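Character Backstory in Brulville Arena: Project Report
Group members: Bimla Kaushik, Ankit Rathore, Sneha Bhardwaj
Course instructor: Manju Pandey

Introduction

Fighting games do not leave much room for story. A match is over in a minute or two, and the player is busy the whole time. Our group wanted to find out how much players know about the fighters they pick, and where that knowledge comes from. We chose Brulville Arena, a tournament fighter that all three of us had played before the class started. We looked at two characters, Voltura and Plerkex, who are supposed to be rivals.

Background

Voltura is a former lineman who gets her powers in a substation accident. She enters the tournament to find her older brother, Kandpal, who disappeared during the one before. Plerkex won that earlier tournament and is the last person who saw him. In story mode they fight twice, once in chapter three and once near the end. The game never says outright if Plerkex is guilty. Her arcade ending says one thing and his says another, and the art book, which Ankit owns, takes neither side.

Method

We wrote down every line the two characters speak before, during and after a match. This came to 418 lines. Ankit did Voltura and Sneha did Plerkex, and Bimla checked both lists against the subtitles. We then marked each line as either backstory or filler. A line counted as backstory if it gave a fact about the character's past, family or reason for fighting. Taunts and victory shouts were filler unless they named someone.

We also ran an online survey that was open through August. It had 152 responses. The first part asked which character the person mainly played. The second part asked them to explain, in their own words, why Voltura and Plerkex are enemies.
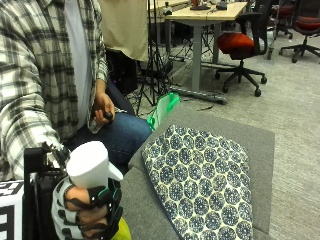

Sunita Kashyap wrote in the comment box at the end of the survey that she had played Voltura since the first week and had no idea Kandpal was her brother. She thought he was her trainer, from the way she talks about him in the intro lines, and she only learned otherwise from our question. She asked us to put a spoiler warning on it, and we added one the same day.

Results

Of the 418 lines, 323 were filler. The rest were backstory, and most of those were in pre-match intros between the two rivals. A player who never meets Plerkex in a match would hear almost none of it. Voltura has more backstory lines than Plerkex, but his are more specific. He names the bridge where he last saw Kandpal. She never mentions a place.

The written answers in the survey fell into a few groups. The most common answer was that Plerkex had killed a member of her family. The next was that they were rivals for the title. A small group described the bridge, and nearly all of them said they had finished story mode.

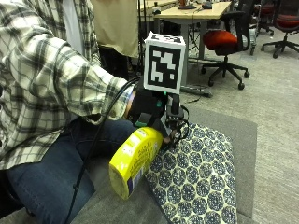
We had expected people who main a character to know that character best. This was true for Plerkex players and much less true for Voltura players. Sneha thinks the reason is that Voltura is the default pick on the select screen, so many people choose her before they know anything about the game. Bimla thinks it has more to do with how vague her lines are. Our survey did not ask anything that could settle this.

Problems

Some lines only play in certain stages, and we may have missed a few. A patch on a Tuesday changed two of Plerkex's intros after Sneha had finished her list. We kept the older versions. It was also hard to decide what to do with lines that hint at something without saying it, such as "You still smell like the river." We marked that one as backstory, but Ankit disagreed.

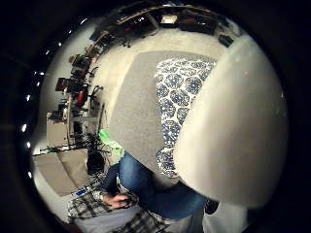 Figure 3. Seen from the gripper tool, with the carpeted floor and patterned rug.

Further work

Ms. Pandey suggested comparing the English lines with another language track, and Sneha has started on the intros. We would also like to ask new players the same survey question before and after story mode. The full line lists are in the appendix, sorted by character and then by stage.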